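Progress report to the Dirkbridge fund
Project: Skanier, software for learning pick-and-place from hand-held demonstrations
Reporting date: 14 May 2023

Summary of the period

In this period we finished the second version of the recording pipeline and we started to train the placing policy on the new data. The perception module is on schedule. The planning module is late by several weeks, and the reasons are given further down. We do not ask for a change of the budget.

Recording pipeline

The pipeline takes the video from the hand-held gripper, estimates the path of the hand, and writes one episode file for each demonstration. In the first version the operator had to start and stop each file by hand, and many files had a long part at the beginning in which nothing useful happened. The new version, which we call Drinel internally, cuts the episodes by itself from the opening and closing of the fingers.

We have now 772 episodes stored. After the automatic check, 523 of them are accepted for training. The others were refused mostly for one problem: the path estimate jumps when the view is turned quickly. We keep these files, and we will process them again when the new tracking settings are ready.

Perception

The detector must find the container and the small items near it, and must give a position which the planner can trust. Our earlier data came only from a clean laboratory table with a plain background, and the reviewers of the last report asked us rightly for more difficult places. For this reason we added home locations. On a window ledge the camera has the bright sky in the upper part of the view and a checkered mat under the items, and cables lie between the objects. The open cardboard box is the container in this set, and the small items lie on the mat at its right side.
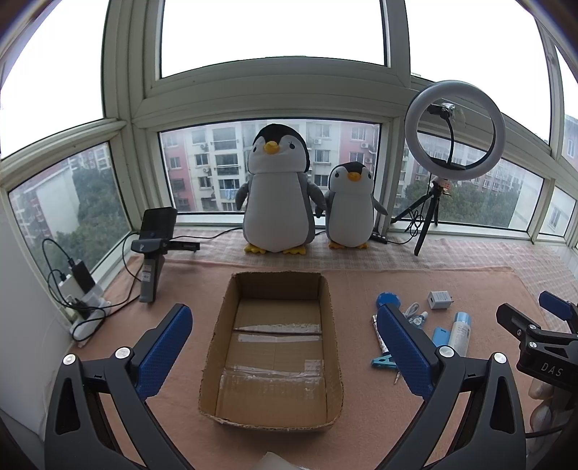

Problems found in the home data

The exposure is the first problem. When the window takes a large part of the view, the camera makes the rest darker, and the detector loses small items of dark color. We now correct the brightness inside the lower half of the view only. The correction is simple but it helped with most of the files that we looked at.

The second problem is the checkered pattern. The tracking likes this pattern because it has many corners, but the squares are all similar, and sometimes one corner is matched with its neighbor. Then the path moves by one square and does not come back. We are testing a rule that refuses a match if the motion sensor does not agree with it.

Planning and control

The planner from Cormier was connected to our code, but the two programs use different time stamps and we lost much time to find this. The connection works now in simulation. The grasp check before closing the fingers is written and still has to be tested on the arm.

There are two open points:
- The planner sometimes chooses an approach from the side when the box wall is in the way.
- The controller waits too long between the end of the path and the opening of the fingers.

Next steps

We will repeat the processing of the refused episodes and report the new number of accepted files. After this we train the placing policy again with laboratory and home data together, and compare it with the policy trained on laboratory data only. The first test on the arm is planned for July. The episode format and a short guide for it will be delivered to the fund together with the results of this test.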